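How Do You Teach a Robot Hand to Be Careful?

Think about the last time you picked up an egg. You probably didn't stop and say to yourself, "Now I will squeeze a tiny bit, but not too much." You just reached out and did it, and (we hope) the egg was fine. Your fingers have been practicing since you were a baby, when you grabbed everything you could reach and put a good deal of it in your mouth.

A robot hasn't had all those years of grabbing. When it is new, it doesn't know what an egg is, or a sock, or a spoon. So how does it learn? There are a few ways, and in this article we're going to look at one of them, which was tried out by a team of researchers at a lab called Skilance, in the town of Nanham. Their project is named Amini, and the robot in the project is named Ellen. Ellen doesn't have a face or legs, so please don't picture a metal person walking around! Ellen is an arm with a gripper on the end.

What is a gripper?

A gripper is a robot's hand. Yours has four fingers and a thumb, which makes it a very fancy hand indeed. Ellen's has two fingers, and they work a lot like the tongs you might use to pick up corn on the cob. They open, they close, and that is nearly all they do. You would be surprised how much you can get done that way. Try it at home: pinch your thumb and pointer finger together, tuck the others away, and see if you can set the table. It's slow, but it can be done.

Learning by being shown

One way to make a robot do a job is to write down every single move. Go forward this far, go down this far, close, lift. That works nicely in a factory, where the same part always arrives in the same place. It works badly in a house, where things get moved all the time. If the robot's list says the cup is on the left and your little brother has put it on the right, the robot will close its fingers on nothing at all.

The Amini team used a different way, called learning from demonstration. A demonstration is when you show somebody how a thing is done, the way a grown-up might show you how to tie your shoes. A person steers the robot through a job from beginning to end, and a computer saves what the robot's camera saw and how the arm moved. Then the person does it again, with things in slightly different spots. And again. And again!

How many times is enough?

Now we come to the question the researchers really wanted to answer. Showing a robot something takes a lot of time, and people get tired and want their lunch. So how many demonstrations does a robot need?

To find out, they picked one job: pick up a small object and put it down in a new place. Altogether they recorded 953 demonstrations. Some had mistakes in them, like a dropped object or a recording that stopped too early, so those were set aside. That left 668 good ones.

Next they trained the computer three separate times, starting fresh each time. The first time it got to study only 100 demonstrations. The second time it got 200. The third time it got all 668. After each training, Ellen had to try the job without anybody steering, and the team kept score.

This is what we call a fair test. The job stayed the same, the robot stayed the same, and only one thing changed – the number of demonstrations. If you have ever grown one bean plant in the sun and one in the closet, and given them both the same water, you have done a fair test too.

What did they find?

With 100 demonstrations, Ellen mostly moved toward the right place but often closed the gripper too soon, like somebody trying to catch a ball with their eyes shut. With 200 there was a big jump, and Ellen picked up the object much more often. With all 668 there was another improvement, but a smaller one than the team had hoped for.

You may have noticed the same thing in your own life. The first few times you ride a bike, you get better very quickly. After that you still improve, only a little bit at a time, and you have to practice a lot to feel any difference.

What the robot sees

A robot's camera can be looking from a funny angle, low down and right behind the fingers, so the view is quite different from what you'd see standing in the room. The two black fingers with the small round holes belong to the gripper. Past them are a beige carpet, a white strip and some dark woven fabric. Look for the worn patches near the tip of the left finger, where a paler color shows through the black. 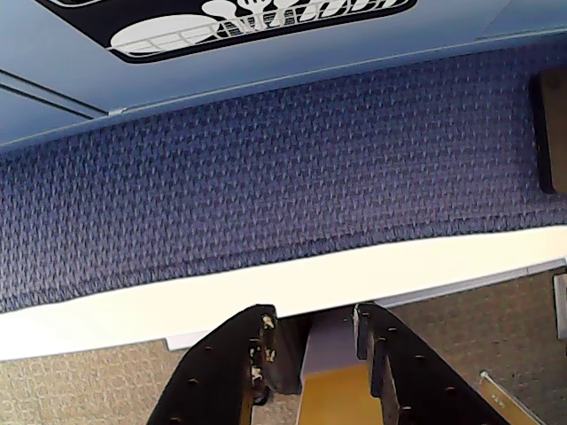 Try it yourself

You can be the robot! You'll need a friend, a spoon, a cup and a scarf for a blindfold.

Put the scarf over your eyes and make your hand into a two-finger gripper. Your friend gently holds your wrist and guides you to pick up the spoon and drop it in the cup. Do this three times, then try it alone, still blindfolded.

Now do ten more guided tries and have another go by yourself. Did you get better? Write down your score each time, and then trade places so your friend can be the robot for a while.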